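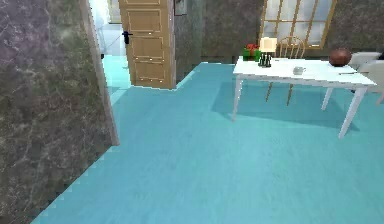 I've been at Polberg for long enough now that people have stopped asking me what the job is, so I'll put it down while things are changing.

I make rooms. They only exist on a computer, and a simulated robot is put into them to practise moving its arm over tables and reaching for things. Until last spring I built every one of mine by hand. You started with a floor and some walls, added a door if the plan had one, picked a table, put chairs near it and then dressed the top: a lamp, a plant, a mug, whatever the list called for. A simple room took me most of a morning. A fussy one took a day and a half, mainly because chairs have a way of ending up slightly inside tables.

Then we got Tresier, which does all of that itself. You give it a list of furniture and some limits, leave it overnight, and in the morning there are rooms. The first full batch was 1,000. The second was 1,499, which annoyed everyone who likes round numbers. One had failed to save and it was quicker to leave it out than to find out why.

There were six of us building when it came in and there are four now. One person moved across to the Povex side and one left for a job nearer home. No one was pushed out, and I should say that, but neither of them was replaced either. I don't think they would have been replaced however busy we got.

What I do all day now is check. Each of us gets a share of the batch and opens the rooms one after another. Can the arm get to the table? Is the lamp standing on something? Does the wall meet the floor properly? Does the door open into a chair? I pass it, send it back or mend it myself. My share last week was 158 rooms and I sent back 96 of them, nearly all for the same thing, a shelf unit that had been given the wrong height. Once that was fixed at the source they all came through together.

It's easier on the hands. I used to go home with a sore wrist from dragging things about and I don't any more. It's harder on the eyes and on the attention. When you build a room you know where the trouble is because you made it. When you're handed one it all looks fine for the first few seconds, and by the middle of the afternoon everything looks fine for good. 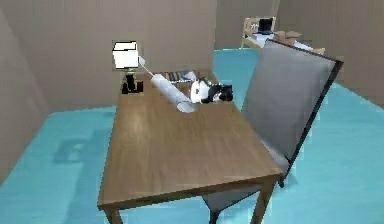
The reach checks take the longest. For those we load the robot into the room and look at where the arm ends up against the furniture. Tresier has its own test for this and gives each room a score, but the score doesn't tell you much about a chair pushed in close, or a lamp near the end of a table. I still want to look at it myself from a couple of sides before I pass it.

Samira Kanaan, our lead, changed the rota in November after a few of us said we were getting careless late in the day. We now check in the mornings and do something else after lunch. For me that's writing the limits that Tresier works from, so I'm back to deciding what goes in a room, only by typing it. I was slow at that to begin with. My first set had no rule about the gap between a table and a wall, and I got a whole night's worth of tables nobody could have walked round.

The pay is the same. The job title is the same too, which is odd - it still says room builder on my door pass and I haven't built one from nothing since the summer.

I do miss it a bit. I had a habit of using the same round-backed wooden chair whenever I could get away with it, and people could tell my rooms from the others by that. The chair is in Tresier's list, so it still turns up, in anybody's rooms.

Next month we start on the Nassar set, which is all kitchens. Cupboards with doors that open, drawers, and far more ways for things to overlap. Samira wants two of us to build the first few by hand so we know what to put in the limits. I've put my name down.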